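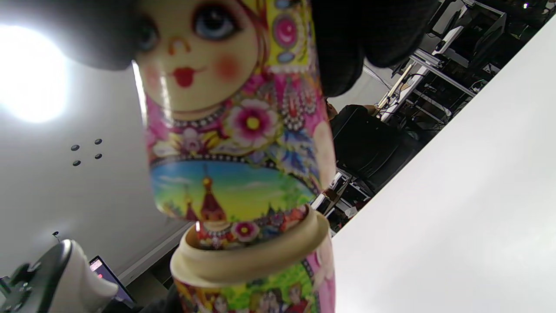
套娃任务:上半截拔开之后里面的小娃娃总被带歪,大家怎么处理

版块:学生项目 / 机器人社团

Zornik 楼主
社团课题,题目是“拆套娃再装回去”,六月要给指导老师看结果。现在用手持夹爪采演示数据,人拿着夹爪做动作,之后训练策略再放到机械臂上跑。目前攒了200条演示,分成拆和装两段。
拆这一段问题不大。装回去的时候,上半截对不上下半截那圈木头台阶,策略经常停在边上来回蹭。另外下半截一歪,里面那个小的也跟着歪,顶住上半截,就更合不上了。
想问两点:
1. 拆和装要不要分成两个策略训练?
2. 下半截要不要固定?

Parier 2楼
固定。桌面太滑,垫一块防滑垫就行,几块钱。
分不分策略先别管,你200条里有多少条装的时候是一次对上的?

Zornik 3楼
回2楼,没统计过。采的时候只看最后合没合上,合上就算成功。

Parier 4楼
那先统计。蹭半天才合上的也算成功,策略学到的就是蹭。我去年做拧瓶盖,一开始也是这么收的,后来把犹豫的片段全删了,重训之后动作干净很多。

Ha 5楼
不同意楼上。蹭的片段不能全删。装配类任务对不准是常态,演示里没有纠正动作,机械臂上一偏就不知道怎么办了。我们组试过只留“漂亮”的演示,换个摆放位置就不行。
该删的是人自己走神、停住不动的那种。有方向地往回找的要留。

Parier 6楼
有方向和没方向你怎么分?一条一条看?

Ha 7楼
一条一条看。200条又不多,两个人一下午。

Elias Chidiac 8楼
我带过类似的学生课题,说几句。
楼主先看腕部相机的画面。娃娃上半截离镜头很近,合拢前那一小段,下半截的木边很可能被上半截挡住。人采数据的时候眼睛在旁边,看得见,相机看不见。这种演示再多也没用,策略拿不到人用来判断的信息。
办法有两个:一是让夹爪斜着接近,给镜头留一条能看到木边的缝;二是加一个固定的侧面相机。先试第一个,不用改硬件。

Zornik 9楼
回8楼,刚翻了几条。竖直往下放的那些,最后确实基本看不到木边。斜着拿的能看到一整圈,连里面小娃娃的花都看得见。
但斜着拿的时候我下半截也是斜的,这样算不算另一种任务了?

Elias Chidiac 10楼
算。你要先定好起始状态。机械臂那边下半截是立在桌上的话,演示里也要立在桌上,斜的只能是上半截和夹爪。两边都斜,放到单臂上复现不了。

Parora 11楼
插一句,套娃表面是亮的,你们实验室顶灯什么样?我们那边换了一次灯,成功率掉得很厉害,查了一周才想到是反光。

Zornik 12楼
顶上是圆灯,正对着看很亮,漆面上有反光。没想过这个。灯不能换,教室是公用的。

Parora 13楼
那就采的时候换几个桌子位置,别老在同一盏灯底下。训练时再加点亮度扰动。

Ha 14楼
亮度扰动作用有限,反光不是整体变亮,是一块地方没有纹理了。换位置采更实在。

Parora 15楼
两个一起做也不冲突。

Parier 16楼
还有手套的问题。楼主戴黑手套采的吧,机械臂上可没有手套。手要是进了画面,挡住的又是娃娃的头,训练和部署看到的东西就不一样。我建议手完全退出画面。

Zornik 17楼
回16楼,是黑手套,有些条里手会伸过来扶一下上半截。不扶的话转动时会打滑。

Parier 18楼
那说明夹爪夹持力不够,指面上贴硅胶片。扶过的我认为都要重采。

Ha 19楼
这条我同意。扶过的等于两只手完成的,单臂学不了。

Zornik 20楼
好,整理一下要改的:
下半截立在桌上,底下加防滑垫;
上半截斜着接近,最后再放平;
指面贴硅胶片,手不进画面;
换几个桌面位置采;
旧数据一条一条看,扶过的不要。
拆和装先分两个策略,各训各的。

Elias Chidiac 21楼
补一条。合拢以后要不要求上下花纹对齐?如果要求,得单独加一步旋转,而且判断成功的标准要写清楚。很多学生组到答辩前才发现组里几个人的标准不一样。

Zornik 22楼
指导老师没提。我个人想对齐,上半截下沿那圈画的是田野和教堂,错开了很明显。

Parora 23楼
先别做对齐。能稳定合上再说。

Ha 24楼
我倒觉得应该现在就定。后面再加等于又要重采一遍。

Zornik 25楼
我回去问老师。硅胶片已经下单,到了先采19条试训一次,看还蹭不蹭,结果发在这个帖子里。

Parier 26楼
19条太少,看不出什么。

Zornik 27楼
只是看镜头里木边能不能一直看到,不指望成功率。

Elias Chidiac 28楼
可以。试采的时候把最后合拢那一段单独存出来,方便对比。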